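Shop Tips from Hiebert Sheet & Bar

Acrylic scratches if you so much as think about grit. Leave the masking film on until the last hole is drilled, however badly you want to peel it.

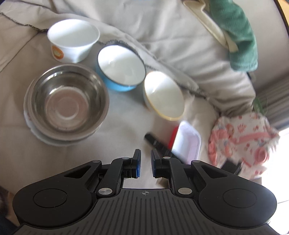 Page 17

Drilling: grind the bit blunt, back the sheet with scrap, and go slowly. An ordinary sharp bit will grab, and you'll own two smaller sheets.

Sawing nylon bar: clamp it close to the cut. Clear chips every 4 inches or so, or they melt back into the slot and you get to saw it twice.

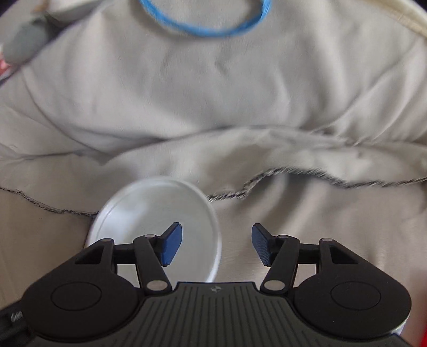 Clear round lid on gray cloth.

Polycarbonate hates thread locker. We learned this on a guard for the Tamer router, which cracked in March while we were at lunch.

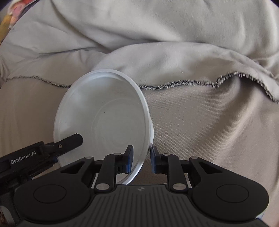
Static makes fresh chips cling to everything, your eyebrows included. Wipe the sheet with a damp cotton rag and a drop of dish soap. A white plastic bowl will do for the soapy water; faint rings near the base don't matter. Skip the window cleaner.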